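Hanging pictures in a rented flat: what I learned about walls, hooks and patience

by Konrad Haslinger
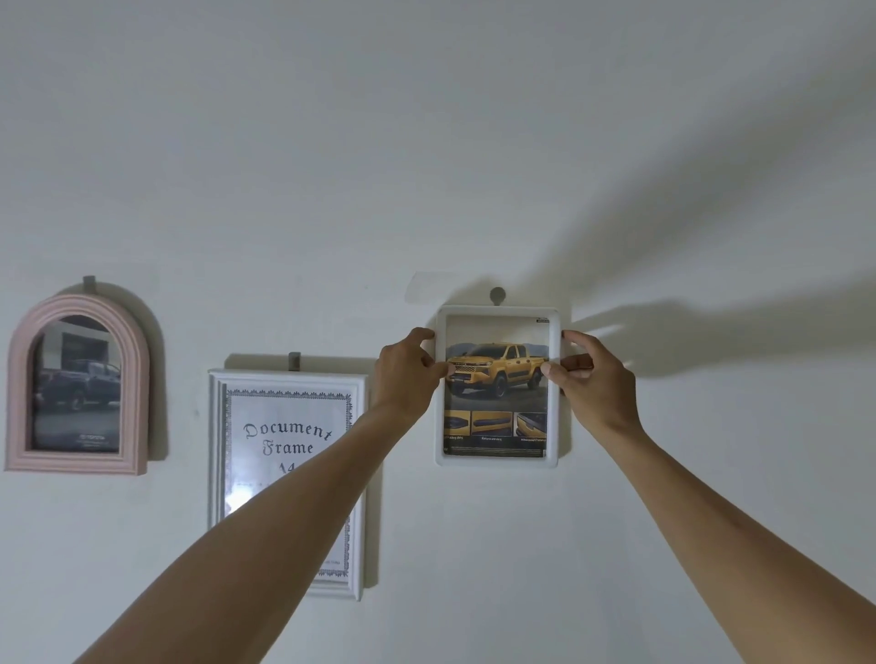 Small corrections, with both hands on the white frame.

When I moved into my first rented flat I had one hammer and no idea. The landlord was friendly but he kept a list, and when I moved out each nail hole was on it. In the second flat I wanted to do better, so I started to write down what works on which wall. These notes became longer every year and now they are a page. Please take them as the notes of a man who likes straight pictures, I am not a tradesman.

First find out what wall you have

Knock on it with your knuckle. A hollow sound means plasterboard, a dull one means brick or concrete behind the plaster. In my building both exist in the same room, because one wall was added later. On the hollow wall a simple nail holds a small frame well enough, but it will slowly work downwards if the picture is heavy. For heavy things you need a plug made for plasterboard, or you look for the wooden post behind it.

On concrete you can forget the nail. It bends, you become angry and the plaster breaks out in a piece as big as a coin. Use a drill with a masonry bit, or one of those plastic hooks with several thin steel pins.

Never drill straight above or below a socket or a light switch, the cable very often runs there. I own a cheap cable finder from Prantl and it is not perfect, but it complains loudly enough to make me careful.

Adhesive hooks

They are good for light frames if you prepare the wall. I wipe the place with a cloth and a little rubbing alcohol and let it dry completely. Household cleaner leaves a film and then the strip comes off in the night, always in the night. Press the hook hard for as long as the packet says, then wait before you hang anything. I wait until the next morning even when the packet promises one hour.

Things where I would not use them:
- wallpaper with a structure, or old wallpaper of any kind
- paint that is newer than a few weeks
- above a bed or a cot
- in the bathroom, if you take long showers like my family

Weigh the picture with the kitchen scales, frame and glass together. Then buy the hook for the next weight up. The small Clelar hooks I have in the corridor since three winters, and one fell. I had skipped the alcohol on this one, so I blame myself.

To take a strip away, pull the tab slowly downwards, flat along the wall, never towards you. If the tab breaks, warm the strip with a hair dryer and saw behind it with a piece of dental floss. What stays on the wall can be rolled off with the finger.

The right height

Many people hang too high. The middle of the picture should be near the height of the eyes, and in a room where you mostly sit it can be lower. Above a sofa I leave one hand's width between the backrest and the frame – more looks lost.

Cut the shape of the frame from old newspaper and fix it with painter's tape. Leave it there for a day and walk past it. My wife moved our paper for the dining room four times, and she was right with the fourth.

To mark the hook, hang the picture wire on your finger, pull it tight and measure from the finger up to the top edge of the frame. This small distance is what everybody forgets, me also.

Keeping it straight

A frame that hangs on one point will always turn a little when a door closes. Two hooks next to each other help much, but then they must be level with each other. For one hook, put a small felt dot or a bit of reusable putty behind both lower corners. It holds the frame quiet and the wall does not get grey lines.

Use a spirit level for the frame and then step back and trust your eye. In old houses the ceiling is sometimes not straight, and a level picture near a crooked ceiling looks wrong. In this case I follow the ceiling a little. Do not tell a carpenter.

When you move out

Fill nail holes with ready filler and an old bank card, let it dry, sand with fine paper (I use 120 for the rough places and something finer at the end) and dab the paint with a sponge. A brush leaves a shiny spot. Toothpaste is a trick I read everywhere, but it turns yellow – I did it in my student room and it cost me part of the deposit.

I keep a jam jar with the wall paint of each room, with the name of the colour on the lid. In July, when the windows are open anyway, I go around with the jar and a sponge and repair the marks of the year.

121 shares | 9 comments

Related tips
How to stop a door from squeaking
Which glue for which plastic
Washing curtains without ironing them after
Sharpening kitchen scissors at home

Contact | © Konrad Haslinger | Back to top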